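Lultonar 2 for Desktop: Changes to Recording, Libraries and Licenses

December 27, 2022

Valtonen has released version 2 of Lultonar, its audio library and playback program for desktop computers. The new version replaces the 1.x series and is available to all holders of a current license. This item summarizes the changes that affect most subscribers and sets out the steps to be taken before installing the update.

Library format

Lultonar 2 stores its library in a single database file. Earlier versions kept a separate index for each folder, which made searches slow in large collections and sometimes left duplicate entries after files had been moved. When the program is opened for the first time after the update, it reads the existing indexes and builds the new database. Play counts, ratings, comments and custom genres are carried over. Cover art is carried over if it was embedded in the audio files or saved in the same folder. Art saved elsewhere must be assigned again by hand.

The conversion cannot be reversed from within the program. Users who may wish to return to version 1 should copy the Library folder to another drive before updating. The location of this folder is shown under Settings, Storage. A collection of average size will be converted in roughly 10 minutes, and the program should not be closed during this time. If the conversion is interrupted by a loss of power, Lultonar will start it again from the beginning the next time it is opened. The audio files themselves are not changed at any stage.

Playlists

Playlists made in version 1 open without changes. Smart playlists that use the "Last imported" rule should be checked, as the rule now refers to the date on which a track was added to the new database. Users who depend on this rule may select "Original import date" in its place. Playlists may be exported in the usual formats, and an option to write relative paths has been added for those who keep their music on an external drive.

Scheduled recording

The recording scheduler has been rewritten. Recordings may now be set to repeat daily, weekly or on chosen dates, and each entry may have its own output folder and file format. The scheduler allows up to 60 active entries. A recording that runs past midnight is saved as one file unless the option to split by date has been selected.

The computer must be switched on for a scheduled recording to take place. Lultonar can wake a computer from sleep, provided that wake timers are permitted in the power settings of the operating system. It cannot start a computer that has been shut down. Portable computers should be connected to a wall outlet for long recordings, and the battery saver should be turned off, as it may suspend background programs without notice. 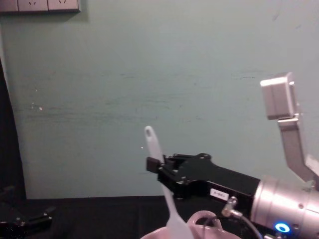
Darnotwood equalizer

The Darnotwood equalizer, previously sold as a separate add-on, is now included with every license at no further charge. It offers 17 bands and may be applied to the whole library, to a single playlist or to one output device. Presets saved in the add-on are found automatically if the add-on is still installed at the time of the update. It may be removed once the presets appear in the main program.

Customers who bought the add-on on or after the first day of November will receive a credit toward their next renewal. No claim form is needed. The credit will be shown on the account page under Billing.

Syncing with Clulero

Support for the Clulero sync service continues. Both computers must be running the same major version of Lultonar for syncing to take place. Subscribers who use more than one computer are advised to pause syncing on all of them, update each in turn, and resume syncing only when the last conversion is complete. Settings for scheduled recordings are not synced and must be entered on each computer separately.

Known issues

The following matters are under review and will be addressed in a maintenance release.

Track titles containing certain accented letters may sort incorrectly in the Album view. The Artist view is not affected.

The mini player may open on the wrong display when a second monitor has been disconnected. Choosing Window, Reset Position returns it to the main display.

Gapless playback is not available for files stored on a network drive.

The Notes column may appear blank until the program has been restarted once after conversion.

Licenses and availability

A license for version 1 remains valid for version 2 until its normal expiration date. Renewal prices are unchanged. Subscribers whose licenses have expired may continue to use version 1 for playback, but scheduled recording will remain switched off until the license is renewed.

The update may be obtained through Help, Check for Updates, or downloaded from the account page. Organizations with a site license will receive separate instructions by email. Requests for assistance should be sent through the support form and should include the version number shown under Help, About, together with the conversion log if the question concerns the library.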